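Beverage Dispenser Loans: Frequently Asked Questions
Stanon Hall Event Services
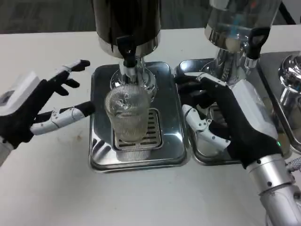 Tabletop dispenser with chrome base and drip tray, with a ribbed tumbler under the spout.

Who may borrow a dispenser?
Any department, resident group or registered club may borrow dispensers for an event held at Stanon Hall or at the Brusley Annex. Loans for use at other addresses require written approval from Ruxandra Nistor, Equipment Desk.

How far in advance should a request be made?
Requests must reach the Equipment Desk at least 10 working days before the event. Requests for February should be submitted earlier, as the annual dinner takes up most of the stock during that month.

Is there a charge?
Use is free of charge for events with fewer than 200 guests. Larger events are billed at the rate shown on the booking form. Lost parts are charged at replacement cost.

What beverages may be served?
Water, juice without pulp, iced tea and lemonade are permitted. Carbonated drinks, milk and hot beverages are not. Fruit slices and herbs should be placed in the glass and kept out of the tank, where they may block the tap.

Where should the dispenser stand?
Place it on a firm, level table, with the tap facing the guests. The drip tray must remain under the spout for the whole event. Dispensers may not be placed on the piano or on folding card tables.

What kind of glass should be used?
Tall tumblers from the Hall's own stock fit beneath the spout. Stemmed glasses and pitchers should be tried before the event. Guests should be asked to stop filling a little below the rim.

How is the dispenser cleaned before return?
Empty the tank and run clean warm water through the tap until it flows clear. Wash the drip tray and its grate by hand with mild soap. Wipe the chrome with a soft cloth and dry it at once to prevent spotting. Scouring pads and bleach must not be used. No part of the dispenser may be put in the dishwasher.

What if the tap drips?
Check that the handle is fully closed. If dripping continues, stop using the dispenser, empty it and report the fault to Suleiman Etim at extension 400. Borrowers should not take the tap apart.

When must items be returned?
Items are due by noon on the next working day, at the Lozano Street entrance. A member of staff will check each item and sign the loan slip. Borrowers should keep their copy.

Page last revised: Jul 13, 2018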